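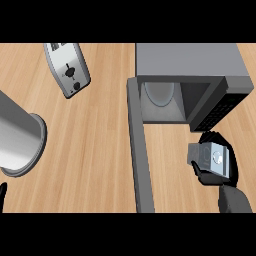

Ticket 33: Remote demos for microwave task don't replay

Category: Teleoperation > Simulation > Open issues
Search tickets Go

Opened by Omar Chidiac, December

Task is "put box in microwave" in the Wustgate sim, both arms driven with the Dresetti hand controllers. I recorded 28 demos. On replay, 20 finish and the rest miss. Usual failure is the right arm: it has the silver box, the door is already open, and the box hits the edge of the cavity on the way in. Tallex support says to collect more demos. I don't buy it. If a recorded run can't repeat itself with the same start state, more of them won't help.

Tried so far:
- Restarted the sim server. No change.
- Lowered controller gain. Feels worse to drive, same misses.
- Moved the toaster farther from the oven. No change, didn't expect any.

Reply, Bradley Cheetham

Are you replaying joint targets or the measured joint positions? The Khosravi export script saves measured by default. While the fingers are squeezing the box those two aren't the same, and the grip comes out weaker on replay. The box turns a little and then you clip the opening.

Reply, Omar Chidiac

Measured, apparently. The docs say "actions," which I took to mean actions. Re-exported with targets and now 7 of the bad ones still exist — so one fixed. Not much of a cure.

Reply, Bradley Cheetham

Check the door joint too. If you swing it open by hand before hitting record, its angle may not be in the saved start state.

Reply, Omar Chidiac

It's not in there. Door angle resets to a default that is slightly less open. Patched the loader to save it and I'm rerunning the whole set. Leaving this open until I see it pass twice — I've closed this one before.

Status: Waiting on reporter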